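Gripper comparison cell, Stirkholm — pre-run checks
Trial: Flimov two-finger vs Nollska multi-finger hand, tinned food set
Done Friday, before the first block. Fill in again after any tool change.

1. E-stops, both arms
OK. Left one stiff, still latches. Reported again.

2. Mounting bolts, finger blocks
OK. Paint marks line up. Flimov at 1,539 cycles, so swap the pads before the long block.

3. Cables on hand side
Passed with comment. Loops near the arm need watching on the far reach — slowed joint 5 for now. Wants a proper clip.

4. Controller limits
Speed cap 300 mm/s both sides. Was left at 424 on the Nollska, put back. Please dont save over the profile.

5. Force limit
OK on Flimov. Nollska reads almost 2 N high with nothing in the hand. Re-zero, try again, note it on the sheet.

6. Wrist camera
Lens wiped, focus fine, finger tips in view. Ait Brahim mount holding up better than the old one.

7. Tins and rack
Four tins in the wooden rack, the rest on the black table top. Pull-tab lids up where we can see them. Any dented tin comes out of the set, it skews the grip scores.

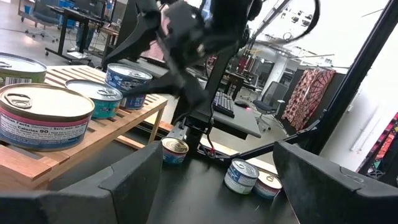

8. Floor and walkway
Chairs back behind the line before arms go live. Not done at first check, done at secnd.

9. Sign-off
Clear to run at reduced speed. Items 3 and 5 stay open.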